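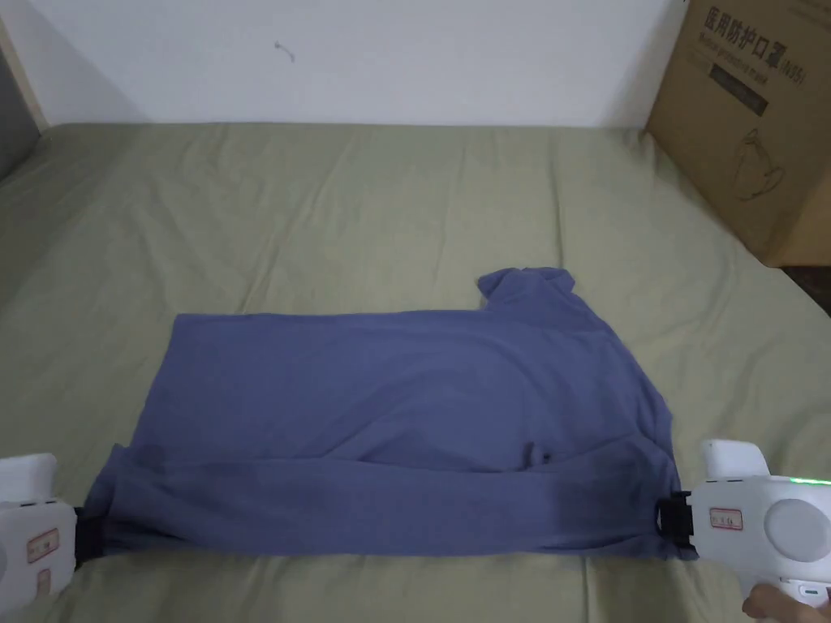
## 팬드사이드(Fandside) 소개

기계가 집안일을 할 수 있느냐는 질문을 자주 받습니다. 저희 대답은 몇 년째 비슷합니다. 아직은 어렵습니다.

팬드사이드는 가사와 매장 작업용 자동화 장비를 사기 전에 먼저 써 보고 평가서를 쓰는 회사입니다. 직원은 14명이고 장비는 만들지도 팔지도 않습니다. 제조사에서 판매 수수료를 받은 적도 없습니다. 주로 세탁 공장, 숙박업체, 요양 시설에서 의뢰가 옵니다.

### 왜 옷 개기부터 보는가

시연 영상에 나오는 수건은 대개 네모반듯하고 탁자 위에 이미 펼쳐져 있습니다. 실제 집에서는 긴소매 옷이 주름진 침대 시트 위에 놓입니다. 아래쪽 두 모서리를 집어 팽팽하게 당겨도 깃은 따로 솟아 있고, 접힌 단에는 잔주름이 남습니다. 사람이 손잡이를 쥐고 집게를 움직이는 작업과 기계가 혼자 하는 작업도 구별해야 합니다. 앞의 것을 보고 뒤의 것을 기대하는 고객이 많아서, 저희 평가서는 둘을 다른 장에 적습니다.

도럼(Dorham) 시험실에는 세탁물 140점이 있습니다. 늘어난 것, 보풀이 인 것, 단추가 떨어진 것도 그대로 씁니다. 제조사가 골라 온 옷으로는 시험하지 않습니다.

### 지금까지 한 일

- **Yip**: 숙박업체용 침구 정리 장비 평가. 4개월 동안 지켜본 뒤 도입 보류를 권했습니다. 베갯잇에서 계속 막혔습니다.
- **Liten**: 매장 진열대 보충 작업 평가. 같은 규격의 상자만 다루는 구간에 한해 조건부로 추천했습니다. 낱개 상품은 여전히 직원이 채웁니다.

### 일하는 방식

시험마다 평가자 2명이 따로 기록하고, 사람이 손을 댄 횟수를 전부 적습니다. 편집한 영상은 근거 자료로 받지 않습니다. 결과가 나쁘게 나와도 문구를 고쳐 드리지 않으며, 이 문제로 계약이 깨진 적도 있습니다.

언젠가 빨래를 맡길 만한 기계가 나오면 그렇게 쓰겠습니다. 저희도 빨래 개는 일을 좋아하지는 않습니다.

평가 의뢰와 시험실 방문은 문의 양식으로 신청해 주십시오. 일요일에는 답장이 나가지 않습니다.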